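Sokport names Florin Pîrvu to run its new sports broadcast certificate

Feb 4, 2025

Sokport has picked Florin Pîrvu to run its new certificate in live sports production, the school confirmed this morning. He starts right away. First class meets in August.

Pîrvu comes over from Rinaldi, the production company that handles small-college games across the region. He was a producer there, then head of remote operations. Before that, radio. He did a stretch as a sideline reporter too, which he describes as "mostly holding an umbrella for someone more famous."

The certificate runs nine months. It is aimed at people who already work, or want to work, on the crews that put smaller games on the air — volleyball, wrestling, lacrosse, high school football, the stuff that used to go unseen unless your kid was in it. Twenty seats in the first group. Applications open later this month, and the school says it will read them as they come in, no single deadline.

"We keep hearing the same thing from people who hire," Pîrvu said by phone, between meetings. "They get a resume from somebody who loves sports. Great. Can that person build a replay? Can they keep a clean rundown when the game goes to overtime and the next game is supposed to start? Usually no. Love of the game is not a skill you can put on a shift."

What students will do

Classes meet two evenings a week plus game days. Game days are the main thing. Students will rotate through every seat on a small crew: director, technical director, replay, graphics, audio, camera, the stage manager who stands next to the announcers and gets yelled at. Everybody does every job at least once. After the winter break they pick one and stick with it.

The games come from Lavik, the community college across the river, which has agreed to let the Sokport crew produce its home schedule. Basketball and soccer for sure. Baseball if the weather and the press box cooperate. The Lavik press box has one working outlet, according to Pîrvu, and he has asked for an electrician.

Lavik used to pay an outside crew for a handful of its bigger games and put the rest out with a single locked-off camera and no announcers. Its athletics office said in a short statement that it was "pleased to offer families and alumni a better look at our teams" and that coaches will get the raw footage after each game. Nothing in the statement about money. Asked, both sides said no cash is changing hands. Lavik gets the broadcasts, Sokport gets the games.

The rights question is a little less tidy. Lavik keeps ownership of the video. Students can use their own work in a reel, but have to clear any clip that shows an injury or an ejection. Pîrvu wanted that rule in writing. He said he has seen a student clip of a bad knee injury go all over the place, and he doesnt want to be the person explaining that one to a parent.

The business half

There is a classroom side, and it is not small. Students take a unit on media rights, one on sponsorship sales, one on how a streaming budget gets put together. The sponsorship unit ends with a real pitch to a real local business. Whatever gets sold goes to the Lavik athletics scholarship fund.

Pîrvu is teaching the budget unit himself. His plan is to hand each student a season schedule and a number and tell them to staff it. Travel, meals, truck rental, the replacement cable that always gets run over by a golf cart. "Then I take away part of the number and they do it again," he said. "That is the job. That is pretty much the whole job."

The rights unit will be taught by guests for the first year, until the school hires somebody. Sokport says that posting goes up in spring. Part-time, with the option to grow into full-time if a second group of students comes in. The school wouldn't say how many applications it would need to run that second group.

Writing is in there as well, a surprise to a couple of the faculty who sat in on the planning. Short stuff: a game open, a halftime read, a thirty-second-or-less promo, an email to an angry athletic director. Pîrvu pushed for it. Says he spent a good part of his time at Rinaldi rewriting copy in a parking lot, minutes before air.

Cost

The full certificate costs $2,000. Fees for the software are folded in. Parking is not. There is some aid, need-based, and the school says people already working for a school district or a local station can ask for a payment plan. The certificate carries credit that transfers into Sokport's two-year media degree, but students don't have to go on to the degree and Pîrvu figures most of them won't.

"If somebody finishes with us and is working every weekend by spring, I'm happy," he said. "If they want the degree after, fine, the door's right there."

The gear

Control software will come from Likix, under an education license. Students will run it out of a converted classroom on the ground floor of the Sokport arts building, with the camera feeds coming in from Lavik over a fiber line. So no truck, at least not for most games. Producing from a room miles away from the field is how a lot of smaller games are done now, and Pîrvu wanted students to learn on that setup first and the truck second.

Work on the room started over the holidays. Walls painted, new cooling in, desks ordered. The desks are late. The fiber line is in and has been tested once, during a Lavik women's basketball game, with Pîrvu and a pair of Sokport staffers on the switcher. Audio was out of sync for most of the first half. They found the problem at the break (a setting, not a cable) and the second half ran clean.

He has kept the recording of that first half. Plans to show it on the first night of class.

Why now

Demand, says the school. Conferences that never bothered to stream are now telling members they have to, and the members do not have the people. High schools are in the same spot. Sokport's career office keeps a list of local employers looking for production help, and it has grown to more than 20 names, from minor league teams to a church league that wants its softball finals online.

Pay is the sore point. A lot of that work is per game, with no benefits, and the hours are nights and weekends by definition. Pîrvu doesn't hide from it. He wants one session early on where freelancers come in and talk about what they bill, how long it takes to get paid, and what they do in the dead part of the summer. Some of the planning group thought that might scare people off. He said better in the first week than after graduation.

Students won't be paid for the Lavik games, which count as coursework. If a game gets picked up by an outside channel, though, that changes, and the crew gets a day rate. The school put that in the agreement after a current media student asked about it at an open meeting in the fall. Good question, and it got a straight answer, which is not always how those meetings go.

What Lavik coaches think

Mixed, going in. The soccer staff is all for it — they have wanted proper game film for years and have been getting by on a parent with a tripod. Basketball was more careful. The concern there was extra people on the baseline and a handheld camera in the huddle. Settled now: no cameras in timeouts without the coach's okay, and no student on the floor side of the bench during play.

Announcers are still being worked out. Lavik has a student radio club that wants the job, Sokport has media students who want it too. Tryouts in the spring, open to both schools. Pîrvu will be in the room but says he won't vote. He also wants a Spanish-language call for the soccer games and is looking for someone to lead it.

How to apply

Online form, a short letter, one reference. No reel required. The school is pretty firm on this — a reel is what the course is for. Applicants do have to be able to lift a camera case and work most Saturdays. People who can't do the lifting should say so in the letter, and the school will set up a rotation that works without it.

There's an open house in the arts building before the application window gets busy. Date to be posted on the Sokport site. Visitors can sit at the switcher and cut a few minutes of recorded basketball, and Pîrvu will take questions after. Lavik students get an early look through their own career office, and wont need to register.

Dress code for game days came up more than once in the planning notes, so it's going into the handbook. Dark clothes, closed shoes, no logos from other schools.
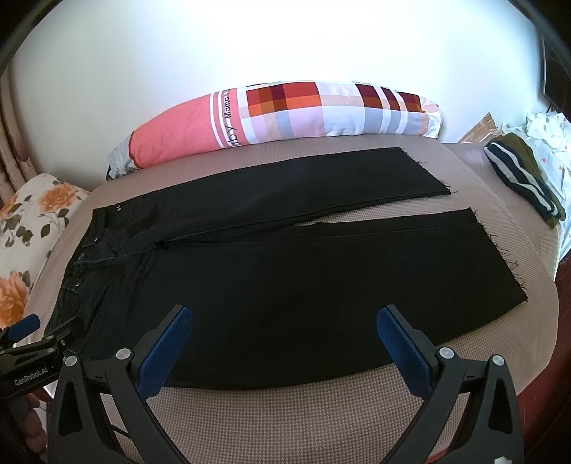
Crew shirts get handed out at the first game, along with headsets and a parking map. Questions about the certificate go to the Sokport admissions desk. Questions about the Lavik schedule go to Lavik athletics, which expects to post fall dates once the conference signs off.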